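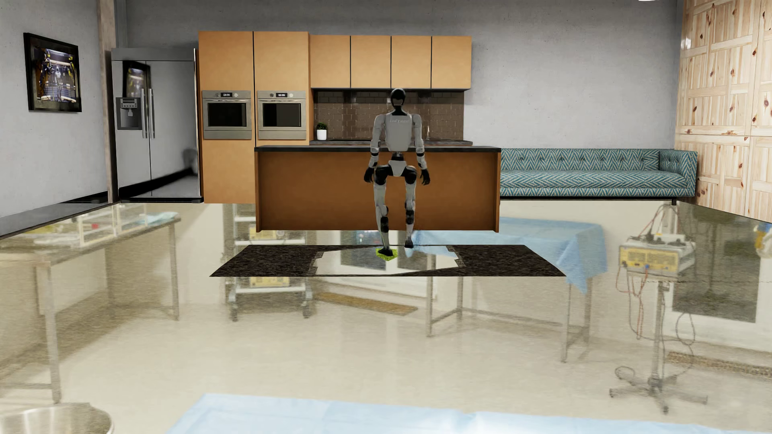

A humanoid robot facing the island in a rendered kitchen. Image: Jison

Jison opens home simulation service to outside robot developers

29 Oct 2025

Jison, a robotics software company in Prenthorpe, has opened its home simulation service to paying customers. The service, called Grateo, lets developers run a humanoid robot through household tasks in computer-generated rooms before the same software is loaded onto hardware.

Grateo had been limited to invited testers since June. Anyone with a company or university account can now sign up, and Jison says new accounts are approved within two working days.

The release includes 176 rooms. Kitchens make up the largest group, with 57, followed by living rooms, bathrooms and hallways. Many of the kitchens are joined to a sitting area, so a robot has to deal with an island, built-in appliances and a sofa in one space. Customers can change the furniture layout, the lighting and the images applied to floors and walls, then run the same task again.

Jison says the surface changes are meant to keep a robot's vision software from learning one particular kitchen. A developer can supply a folder of photographs and have the service apply them to the room between runs. The company recommends doing this only after the robot can already complete a task with the standard surfaces.

A robot model can be uploaded in the common description formats. Customers who do not have their own can use a stock humanoid with two arms, two legs and hands. Control software connects over a network link and receives camera images, joint positions and contact forces from the simulated robot. It sends back commands at a rate the customer sets.

Tasks are written as short scripts. The ones supplied with the service include walking to a counter, opening a refrigerator door, turning an oven knob and carrying a cup from one room to another. Each run ends with a report listing falls, collisions and the time taken. A replay can be viewed from any angle, including from behind the robot.

There are three plans. The lowest is free for students and covers one robot at a time in a small set of kitchens. The standard plan opens the full room library. The top plan adds private storage and lets a customer bring in a scan of a real home. Jison has not published prices for the paid plans and is asking customers to request a quote.

One of the companies that used the service during the invited period is Afolabi, which writes walking and balance software for service robots. Afolabi said it used Grateo mainly to check how its robot turned in the narrow space between a counter and other furniture. The company said results on flat floors were close to what it saw on its test track. Rugs were less reliable - the simulated robot caught its toes less often than the real one did.

Jison said it is working on softer floor materials and expects to add them in the next update. Cloth, liquids and food are also not simulated in the current release. A robot can carry a cup, but the cup is always empty.

The service runs in a web browser, and no local graphics card is required. Sessions are recorded on Jison's servers and deleted after a set period unless the customer saves them. Customers on the top plan can choose to keep recordings on their own machines.

Documentation and the sign-up form are on the company's website.

Comments (5)

benchtop_mk
"Request a quote" is a dealbreaker for our lab. I can't put that in a budget. Put a number on the page.

Reply from rover44
Same. We asked and got an answer the next day, but it was a call and not a price.

kneejoint
Good to see them admit the rug problem. Everybody's sim is too kind to feet. I'd like to know what contact model they use, the docs page just says "rigid."

Guest
Does the student plan let you upload your own robot or only use the stock one? The article doesn't say.

halfstep
We were in the invited group. Replay tool is very good, scripts are a bit clumsy, and the door handles took us a week to get right. Would still use it again for kitchen work.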